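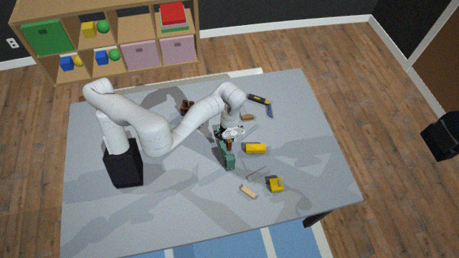

Semodum 飞蝇前导线（锥形，无结）

阅读时间：5 分钟

搜索 输入关键词 搜本店

先说清楚，这根线不会让您突然学会抛投。它的任务很朴素：把主线末端那点所剩不多的力气传到毛钩上，让毛钩落水时像只虫子，别像块石头。至于虫子像不像，那是毛钩的事，出了问题请去另一个页面吵。

Semodum 是一款尼龙材质的锥形前导线，粗端偏硬，中段过渡长，尖端软。整根无结，不挂水草，也不会在收线时卡在导环口上，让您在鱼离抄网只差一臂的时候体会人生。全长 9 英尺，出厂自带完美环，和主线环对环一套就能用。环对环请套成方结的样子，套反了也能钓，只是那个小疙瘩会在每次抛投时提醒您一遍。

规格怎么选

我们只做两种硬度，没有做十几种，原因是我们自己也记不住。

标准型：适合溪流里的小号干毛钩和若虫，配 5 号线以下的竿子。风大的时候别逞强。

加硬型：粗端更粗，锥度更陡，专门对付鲈鱼毛钩、鹿毛老鼠这类体积大、脾气也大的东西。拿它去甩二十几号的小蚊子当然可以，拿菜刀削铅笔也可以。

关于包装上的 X 数，老问题了。X 说的是尖端直径，跟拉力没有必然关系，材料不同，同样的 X 拉力能差出一截。我们的包装上两个数都印，直径在前，拉力在后，字也印得够大，老花眼的客人表示满意。您要是换别家的子线来接，请按直径对，别按拉力对。直径相差太多，接头那里会折出一个角，毛钩到了空中就开始自作主张。

拉直与存放

新线拆出来是一圈一圈的，这是盘过的线该有的样子，不用退货。两手捏住，慢慢拉开，保持几秒，从粗端往尖端一段一段来。不要用橡皮片使劲搓，摩擦生热，尼龙受热会变脆，您搓掉的是强度。

拆的时候也有讲究：先把手指撑进线圈，再解开缠绕的尾端，顺着方向一圈圈放。直接揪住一头往外拽的人，我们见过很多，后来他们大多又下了一单。
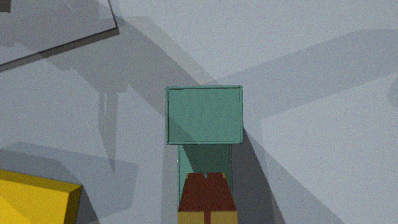

存放的话，避光，别扔在汽车后窗台上晒一个夏天。到了 9 月再翻出来，外表看着没什么变化，打结时一拉就断。尼龙会老化，放了两季以上的旧线建议拿去绑番茄架。

接子线

前导线尖端每换一次毛钩就短一点，短到开始变粗的时候，就该接子线了。推荐双股外科结，简单，手冻僵了也打得出来。血结更漂亮，适合在家里的台灯下打给别人看。收紧之前先蘸水，口水也行，本店不评价。

想省事的，可以在尖端先装一枚 Mengal 微型前导环，2 毫米，以后子线都绑在环上，前导线本身就不再变短。环小得可怜，掉在草地上基本等于捐给大自然，所以建议在桌上铺块浅色毛巾再操作。钓细干毛钩时它会稍微把尖端往下坠，介意的话别装。

常被问到的几件事

能不能钓海水？能，回家用淡水冲一下。有牙的鱼请另加咬线，这根线对牙齿没有任何意见，牙齿对它有。

能不能接氟碳子线？能，尼龙和氟碳打结时慢一点收，氟碳偏硬，收急了会勒伤尼龙那一侧。

和 Tronar 编织前导线比怎么样？那款也是我们卖的，所以不好说坏话。编织的更柔，几乎没有记忆性，但吸水，回抛时会甩您一脸雾。怕淋雨的买这款。

断在鱼身上保不保？不保。开包就发现有压痕或锥度不均的，保。请把线和包装一起寄回，别只寄一张很伤心的字条。

包装与发货

单根装纸袋，也有 5 根装的 Zorncombe 线夹套组，内页分格，可以标上规格。线夹的搭扣偏紧，用一阵子会松到刚好，再用一阵子会松过头，到时候套根皮筋。收货后 60 天内未拆封可退，拆了封又原样缠回去的，我们看得出来。

价格和库存以下单页为准。加硬型这一批到货不多，下一批什么时候到，我们问过工厂，工厂说快了。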